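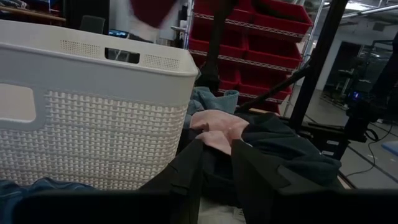 # Section 4: Setting up sponsorship pages and the Zurcombe card reader

Read section 3 first if you have not yet agreed who holds the club's Laryea login. If two people hold it, carry on, but decide now which of them does the pay-outs.

The maker's leaflet says the whole job takes "minutes". At Plirnbridge it took most of an evening, and Kobina Eshun had done it before. Leave yourself an evening.

## 4.1 Before you start

Have these to hand:

- the club's bank details, copied from a statement and not from memory
- the charity's registered name and number
- a phone or tablet with enough charge to last
- the reader, its lead and the card with the pairing code
- the list of walkers, with one contact for each team

**Note:** Laryea's own help pages tell you to scan a bank statement and send it by email. You can load it through the account page instead, under *Proof of account*. Use that. We see no good reason to have a bank statement sitting in somebody's inbox.

**Caution:** Do not open the account in a member's own name "just for now". Diludport did this one October, and it took them until spring to get the money moved across.

## 4.2 Creating the main page

1. Sign in and choose *New event*. Ignore the offer of a trial of the larger plan. It adds a countdown clock and a choice of colours, and we could not find anything else in it.
2. Type the event name exactly as it is on your posters. People search for what they have read, and the search box is not clever about spelling.
3. Under *Beneficiary*, pick the charity from the list. Check the number as well as the name. There are plenty of small charities with names that are nearly the same.
4. Set the target. The page will suggest one based on "clubs like yours". We asked how that was worked out and did not get an answer we could follow. Ours was set at £2000, which Adjoa Appiah reached by looking at what the last walk had raised.
5. Turn **off** the box marked *Suggest a tip to the platform*. It is on when you start, and it goes back on if you copy an old event.
6. Save, sign out, then look at the page as a stranger would.

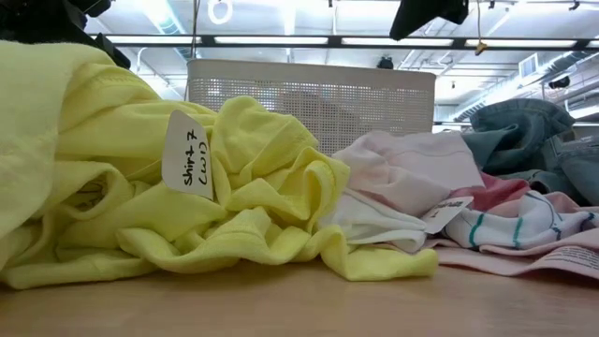

If the tip box still shows at step 6, clear it again under *Payments* and not under *Event*. There are two boxes with the same wording and only the second one seems to do anything. Nana Dogbe reported this to Laryea and was told it was working as intended.

7. Write the text for the page. Keep it short. Say who is walking, how far, where the money goes and who to ask. The built-in writing helper will offer you a "story". The one it gave us had our members walking for a sick relative, and we had told it nothing of the kind. Write your own.
8. Add the closing date. Leave the page open for a fortnight after the walk, as a good deal of sponsorship is paid late.

**Note:** The page keeps a running total, but the total includes pledges that have not been paid. Do not read it out at the finish line as money raised.

## 4.3 Adding teams

Each team can have its own page under the main one. Whether it is worth it depends on how many teams you have. The sales talk is that team pages bring in more because people like to compete. That may be so. Our own figures were too small to show it either way, and we would treat anybody else's with care.

1. Choose *Teams*, then *Add*.
2. Enter the team name and the contact's email address. Read the address back to them out loud.
3. Leave *Team target* blank unless the team has asked for one.
4. Press *Invite*. The message comes from Laryea and not from the club, and it tends to land in junk. Warn people beforehand.
5. Tick each team off your list once their page shows as *Live*. *Invited* means only that a message was sent.

Teams cannot be merged once they have taken a payment. If two groups are still arguing over whether to walk together, let them finish before you do step 1.

**Caution:** Under-18s should not be team contacts. The form does not stop you, and the contact's name is shown on the open page.

## 4.4 Pairing the Zurcombe reader

The reader is for gate money, the tea tent and anyone who turns up wanting to sponsor on the spot.

1. Charge it fully. The battery light turns green well before it is full, so give it another hour.
2. Install the app, and refuse access to your contacts. It works perfectly well without.
3. Switch the reader on and hold the side button until the light blinks.
4. Type in the pairing code. Letters must be capitals. The leaflet does not mention this.
5. Take a test payment of a pound on your own card, and check that it shows against the right event.
6. Refund it, then check again the next day that the refund went through.

The reader pairs with one phone at a time. To move it to another, choose *Forget device* on the first phone before you go near the second. If the first phone has gone home in somebody's pocket, hold both buttons until the reader restarts, then begin again from step 3.

**Note:** The box says the reader works at up to 400 metres from the phone. Ours lost touch at the far end of the tea tent. Keep the two on the same table.

## 4.5 Working without a signal

The reader has an offline mode, and it is sold hard to clubs like ours with walks over farmland. Understand what it does before you rely on it. It stores the card details and tries the payment later. If the card is refused later, the club has lost the money and has no way to find the person.

1. Walk to the place where you mean to set up, some days before, with the phone you will be using.
2. Try a payment with the signal as you find it.
3. If it fails, move the table. A gateway or a bit of higher ground is often enough.
4. Only if moving does not help, turn on offline mode and set the limit on a single payment to £100 or less. Iddrisu Adjei would have it a good deal lower, and he may be right.
5. Take a cash tin and a paper sponsor form anyway. 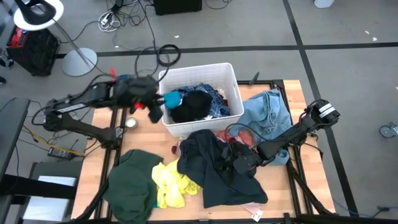 ## 4.6 Getting the money out

Pay-outs are not automatic, whatever the welcome message says. They are automatic once you have passed a second identity check, and that check is not offered to you until the first payment has come in.

1. As soon as one real payment shows, go to *Pay-outs* and start the check.
2. Load the documents asked for. If one is turned down, the reason given will be "unclear", even when the trouble is that the name does not match. Compare the names letter by letter, including "Club" against "YFC" and so on.
3. Set the pay-out to *On request*. Weekly pay-outs look tidy, but each carries its own fee.
4. After the closing date, download the full list of payments before you ask for the money. The list is harder to find once an event is closed.
5. Request the pay-out and write down the reference.
6. Check the sum that arrives against the list, less fees. Work the fees out yourself. Ours were right, but we would not have known without doing the sum.

**Caution:** Gift Aid is handled separately. The tick on the sponsorship page records that the donor is willing. Somebody still has to see that it is claimed, so ask the charity in writing whether they are doing it or expect you to.

## 4.7 If something goes wrong

| What you see | What to try |
|---|---|
| Page shows *Under review* | Check the charity number, then wait. Editing the page seems to put it to the back of the queue. |
| Donor says they paid, nothing showing | Ask for the time of payment and look under *Pending*. |
| Reader will not pair | Restart the phone first, then the reader. |
| Reader takes payments to last year's event | Sign out of the app, sign in again and pick the event by hand. |
| Team contact never got the invitation | Copy the link from *Teams* and send it yourself. |

The help line is open in office hours. Email is slower, but you get the answer in writing, and we have twice been glad of that. Quote the event number and not the event name.

Corrections to this section go to Bernice Zakaria. Please say which version of the app you were using, as the menus get moved about.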